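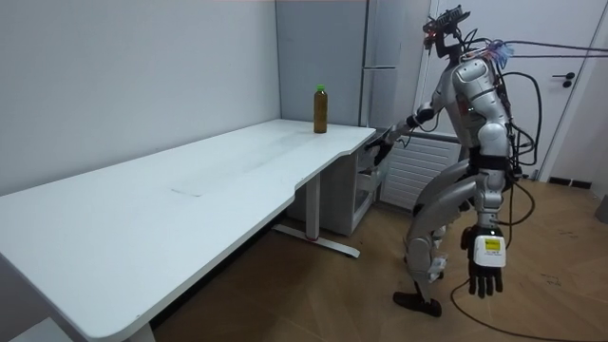
Small Room, Long Desk: our furnishing report
Macarena Nieto and Julián Villanueva, 5/1/18

So our project was to take one small study room and make it nicer to work in without buying much. We had 4 weeks and a budget that mostly went on tape and snacks (sorry!). I wrote this part, Julián did the drawings.

The long white desk was the big argument. I wanted it flat along a wall, he wanted it on the diagonal, and we tried both and kept his version. I still bump my hip on the near corner, but you get way more room to sit and spread your papers out.

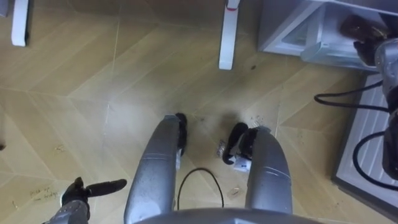 Then there was the mini fridge. We went back and forth on whether a study room even needs one, and I asked 19 people in our building. Most said yes, as long as it's a small white one and doesn't hum! We tried it on the floor first, and I liked that it left the desktop free, although Julián says you shouldn't have to crouch for a soda.

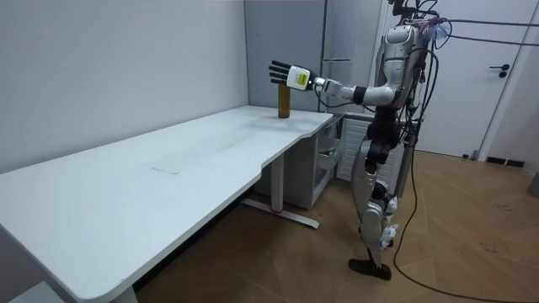
Drinks on the desk were my rule to write, and I kept it simple: anything tall stands near the back edge, away from the laptops and away from elbows. The wall side can turn into a shelf pretty fast if you let it, so we clear it every evening.

Next up is the lighting, which we want done by July. Julián's drawings are in the folder with the floor plan.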